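Snack and Seasoning Packaging: Notes and Data Card

Maintained by Pavithra Kandasamy and Anikó Bozsik, Studgate
Project name: Dralleck

What this is

Dralleck is a collection of short recordings of people handling food packets and small containers on a table. It covers picking up, turning, opening, pouring, and putting away. The packages are the kind you find in any grocery store or corner shop: printed bags, pouches, small tubs with lids. Everything was recorded at table height or from above the table, indoors.

This file covers what was on the tables, how the items were chosen, and what to watch for when you use the labels. Setup notes are in a separate file.

Contents

There are almost 4,000 clips, sorted into 145 item folders. One folder is one product in one package size. If we bought the same product in two sizes, it has two folders.

Each folder has the clips, a plain text label file, and a short note on the package material. The note says whether the package is soft or rigid, whether it is clear or printed, and how it closes.

Package types

Soft bags are the largest group. They are hard to label well. A thin plastic bag changes shape every time it is touched, and the shiny ones throw back the light so that part of the printing disappears. For these we label the outline of the bag as it lies and leave the printed design alone. 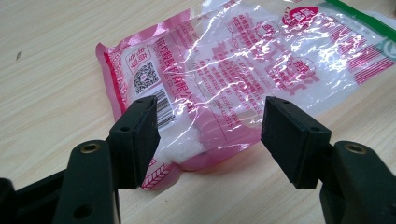 Printing runs in whatever direction the bag happens to be lying. We did not straighten bags before a clip started. If you plan to read text or codes from the packages, expect to find them sideways, upside down, or folded into a crease. Text on the packages is in several languages, Chinese among them, and we did not translate any of it. The label file gives the language if the labeler knew it and says "unknown" if not.

Rigid containers are the second group. These are small tubs and boxes with a lid, either hinged or separate. The lid gets its own label, and so does the body. A hinged lid that stands open is labeled "lid, open" even when it is only partway up. We tried a third state for half-open lids and dropped it after the first round — two labelers could not agree on it often enough.

Packets used together with a container are the third group. The clips in it involve one packet and one container on the table at the same time. Both items are labeled for the whole clip, including the stretches where only one of them is being handled.
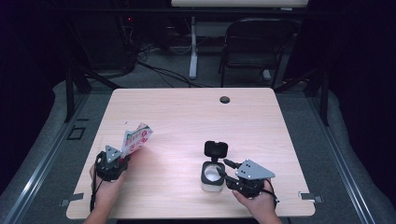
Contents of a container are labeled only by color and only if they show through the wall or the opening. "White contents" is a valid label. "Sugar" is not, unless the word can be read on the package in that clip. Please keep to this if you send us corrections. We have had to undo a fair number of well-meant guesses.

Tables

All tables have a wood-grain top. Some have a cable hole near one side. The hole is not an item and has no label, but it is round and dark and an automatic first pass will sometimes call it a lid or a plate. Delete those boxes.

Label quality

Pavithra checked 30 folders by hand, all clips. The most common error was a soft bag whose outline stopped at the printed area and left off the clear sealed edge. The sealed edge is part of the bag. Fixes for those folders went in with the May update. The other folders have been spot checked only.

Known problems

Seven folders have a package note that does not match the item. They are listed in errata.txt and the clips themselves are fine.

The Gamen and Vishwakarma folders share a naming scheme from an older batch, with the size before the product. We left it that way so existing scripts keep working.

Crumpled packets may have an outline that jumps between neighboring labels. Smoothing it helps a little.

Corrections

Send the folder name, the clip number, and the label you think is right. One line per correction is plenty. Anikó goes through them at the start of each month and adds the accepted ones to the change log.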